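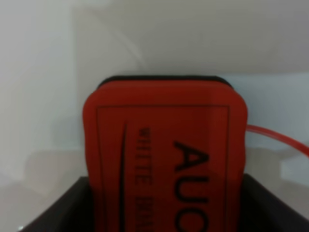 How I Get a Whiteboard Properly Clean (and Keep It That Way)

I have a medium-size whiteboard that lives in my workroom in Prarkthorpe, and for most of last winter it was a gray, smeary mess. You'd wipe off a shopping list and still be able to read it the next day. I nearly bought a new one! Then I spent an evening cleaning it the slow way and it came up so well that I've been bothering my friends with the method ever since.

What I use:

The board's own eraser
2 microfiber cloths, one damp and one dry
A small spray bottle with rubbing alcohol in it
An old toothbrush for the rails
A fresh dry-erase marker (you'll see why)

Step 1: Get it off the wall

Take the board down and lay it flat on a table. I used to clean mine hanging up and the spray would run straight down behind the bottom rail, where it mixed with marker dust and turned into a kind of black soup. Flat is so much easier on your arms too.

Step 2: Dry erase first
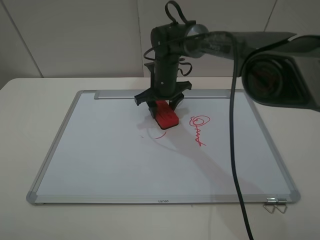
Dry wiping works best when the whole felt side is touching the board, so go slowly and don't let the eraser rock up onto one edge. I go left to right in overlapping strips, starting at the far side and working toward me. With a block-shaped eraser like the red one here, having the board flat on the table means you can press straight down on it, and the board can't swing away from you like it does on a nail. Keep the pressure steady. If you scrub in little circles you mostly move the dust around (ask me how I know).

When the felt looks loaded, take the eraser outside and tap it against a step. Mine had so much in it the first time that I got a small cloud.

Step 3: Go over old marks with new marker

Got a line that won't budge? Draw right on top of it with a fresh dry-erase marker, wait a few seconds and wipe. The solvent in the new ink loosens the old stuff. I've rescued marks that had been there since September this way. Test a corner before you do a big patch, especially on a cheaper board.

Step 4: The wet wipe
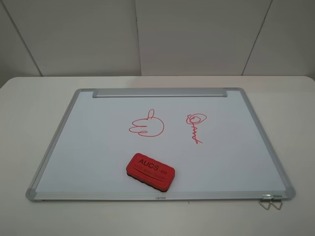

By Nwankwo

Spray the cloth and leave the board alone – a couple of squirts of alcohol is plenty. Wipe in one direction, then follow right behind with the dry cloth before it has time to streak. If there's anything on the board you want to keep, say a couple of red marker drawings up near the top, take a photo first or just work around them with a folded corner of the cloth.

Don't skip the rails. A metal frame collects dust along the inside edge and in the corners by the plastic caps, and the next damp cloth will drag it all back out across your nice clean surface. Toothbrush, then cloth.

Step 5: Let it dry

Give it 8 minutes flat before you write on it or hang it back up. Marker on a damp board goes on patchy and is a pain to get off later.

I do the dry wipe every evening now and the alcohol every couple of weeks – more if I've been using red, which in my experience is the worst color for leaving a pink haze behind. Green isn't great either.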